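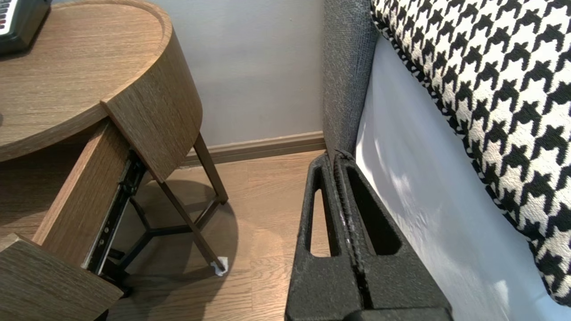
¡Por fin he terminado mi primera novela en portugués! Llevaba desde junio con ella, leyendo un ratito cada noche antes de apagar la luz, y ayer, a las once y pico, llegué a la última página y me dieron ganas de despertar a toda la casa.

Empecé casi por casualidad. Sharon Makokha, con la que compartí piso hace años, me mandó por correo un libro usado de 546 páginas con una nota que decía «tú puedes». Yo no había estudiado portugués en mi vida, más allá de cuatro canciones y un viaje corto a Oporto, pero pensé que viniendo del español algo pillaría. ¡Y algo pillé! La primera noche leí dos páginas y entendí más o menos la mitad, lo cual me pareció un éxito tremendo.

Al principio buscaba cada palabra en el diccionario y era agotador. Luego cambié de método: solo buscaba las que aparecían tres veces, y las demás las dejaba pasar. Me perdí algún detalle (estuve un capítulo entero convencida de que el tío del protagonista era su jefe), pero de repente la historia empezó a correr y yo con ella.

Lo que más he disfrutado son los falsos amigos. «Esquisito» es raro, «borracha» es goma, «polvo» es pulpo, y «oficina» es un taller. Tengo una libreta llena y la releo por puro gusto, me río sola. También me he enamorado de «desenrascanço», esa manera de salir del paso con lo que haya a mano, que creo que describe bastante bien cómo he leído yo este libro.

Lo de hacerlo de noche me ha venido de maravilla. Media hora, a veces menos, y sin obligarme a acabar el capítulo. Hubo semanas de cinco páginas y un domingo lluvioso de cuarenta, con merienda incluida.

Ahora quiero cuentos, algo cortito para descansar, y después me gustaría atreverme con un audiolibro, que el oído lo tengo fatal: leer, leo, pero en cuanto alguien habla deprisa se comen las vocales y me quedo en blanco. Si conocéis alguno narrado despacio, dejádmelo en los comentarios, ¡que lo empiezo esta misma noche!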